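Drying and Storing Knits Without Stretching Them

Knit fabric stretches under its own weight when wet. A cotton jersey shirt that goes over a line by the shoulders will dry with the shoulders in the wrong place, and the hem will be longer at the sides than in the middle. The notes below cover cotton jersey, cotton and polyester blends, and light sweatshirt knits. Wool needs separate treatment and is left out.

Spin speed

Use the lowest spin that leaves the fabric damp without dripping. On most front loaders this is the setting marked delicate or hand wash. A high spin presses creases into jersey that do not fall out during drying. If the machine has no low setting, stop the cycle early and roll the item in a dry bath towel. Press along the roll with the forearms. Do not wring.

Shaking out

Take each piece out of the machine separately. Hold it by the side seams, never by the neckband, and snap it twice. Turn it through 90 degrees and snap it again. Most of the creasing that people later try to iron out can be removed at this stage.
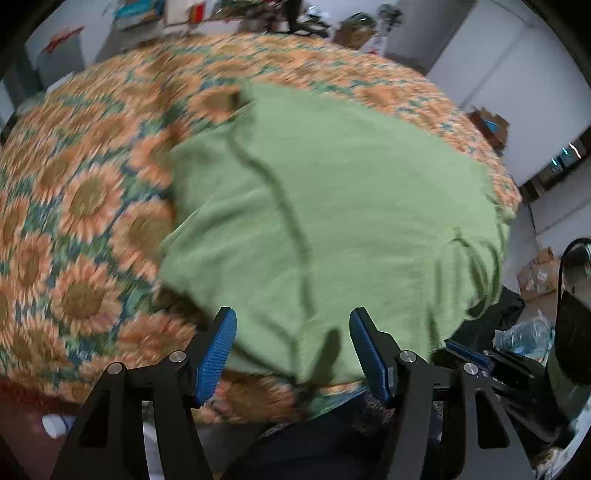

Sort before folding. Shirts go in one pile, towels in another, and anything with a zipper goes last so that the teeth do not catch on loops of yarn. A bed is the right height for most adults and gives more room than a dresser top. Pull the bedspread tight first — a fold made on an uneven surface will come out uneven.

Line or rack

A flat rack is better than a line for anything heavier than a T-shirt. If only a line is available, hang shirts upside down from the hem, with the pegs at the side seams where the fabric is doubled. The Clenden rack sold at most hardware stores has bars set too close together for sweatshirts. Use every third bar. The wider Flonow model does not have this problem but takes up more floor.

Indoors, allow 13 hours for jersey in a room with a window open. Thick cuffs and waistbands take longer. Check these by pressing them against the inside of the wrist. Cool means damp.

Light green, pale blue and gray fade unevenly in direct sun. Turn them inside out or dry them in shade.
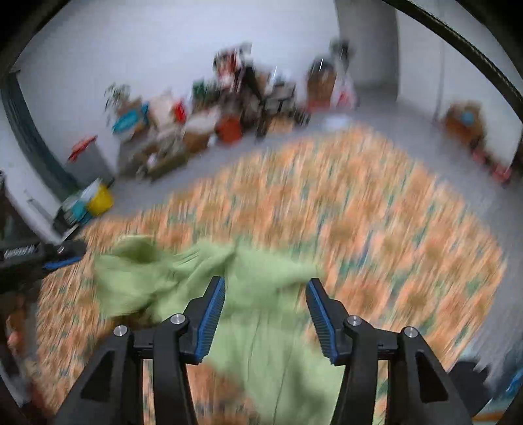

Light green cloth, crumpled and partly lifted.

Folding for a drawer

Lay the shirt face down. Fold each side in toward the center so that the side edges meet, lay the sleeves back along the fold, then bring the hem up in 3 equal parts. Stand the folded shirts on edge. Stacked flat, the bottom ones take a hard crease across the chest within a few weeks.

Jurgita Lukoševičius wrote in May to ask whether fabric softener helps with creasing. It does slightly, but it coats the fibers and towels absorb less afterward. Half a cup of white vinegar in the rinse compartment is enough for towels. Check the washer manual first, as some rubber seals do not tolerate it.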